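Community Help > Events and Screenings > Outdoor Film Licensing

Public performance license for a neighborhood film night with donations at the gate
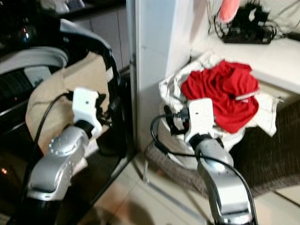
Posted by Adoración Marín | June 27, 2026 | Filed under: Licensing, Outdoor Events

I am writing on behalf of the Quintana Neighborhood Association, which intends to hold an outdoor film night in October on the lawn behind the Quintana branch library. The association has obtained the use of the lawn and has reserved a screen and sound equipment from a rental company, Grerklow. Admission will be free. We do, however, plan to place a donation box at the gate, with the proceeds going toward new benches.

The film under consideration is a studio family feature that is more than twenty years old. One of our members owns the disc and has offered to lend it. Another member has a paid streaming account through which the same title is available.

I would be grateful for guidance on the following matters. Does a free event require a public performance license when the disc has been lawfully purchased? Does the presence of a donation box change the type of license or the fee? The library informs us that it holds an annual license for its own film programs, and I would like to know whether our event might be held under it. Finally, we expect some 301 people, based on last year's concert, and I do not know whether an estimate of attendance must be given in advance.

Our rental agreement with Grerklow covers the equipment only and states plainly that film rights are the responsibility of the customer.

Victor Urio
Member, Outdoor Events section

A license is required. The purchase of a disc conveys the right to watch the film at home with family and a normal circle of acquaintances. A showing on a lawn open to the neighborhood is a public performance under United States copyright law, whether or not admission is charged. The age of the film does not help you unless it has passed into the public domain, and a studio feature from that period has not.

The streaming account should be set aside altogether. The terms of consumer services generally limit use to personal, noncommercial viewing, and a public performance license does not change the agreement between the account holder and the service. When you obtain the license, ask the licensing agent which source you may play from. In most cases a lawfully purchased disc is accepted.

With regard to the library, please request a copy of its license and read three sections: the location covered, the sponsor of the event, and advertising. Annual licenses of this kind are often limited to programs held inside the building and sponsored by the library itself. An outdoor event organized by a separate association would commonly fall outside those limits - but the wording of the particular license governs, and I have not seen it.

The donation box should be disclosed in your application. Some agents treat voluntary donations as equivalent to free admission, while others quote a different rate or apply a percentage of receipts. If the box is described as a "suggested donation" with an amount printed on it, expect it to be treated as a ticket price.

You will be asked for expected attendance. Give your honest estimate and state how it was reached. Fees are frequently set in bands, and you should ask what happens if the crowd is larger than the band you have selected. Ask also whether you may name the film on posters and in the newspaper. For outdoor showings this is sometimes restricted to mailings to your own members.

I would advise applying at least six weeks ahead and keeping the written confirmation on site during the event.

zuvo_matinee

We did one of these in a church parking lot and the license took 2 days to come through. Ours was for a smaller crowd so I cannot speak to the price. Get the date right the first time, as we had to pay a change fee after rain. Ask if they allow a rain date on the same license.

Contact the Help Desk | Copyright Zoltar Community Help | Back to top

This site uses cookies to keep you signed in and to remember your section preferences. By continuing to browse, you accept their use.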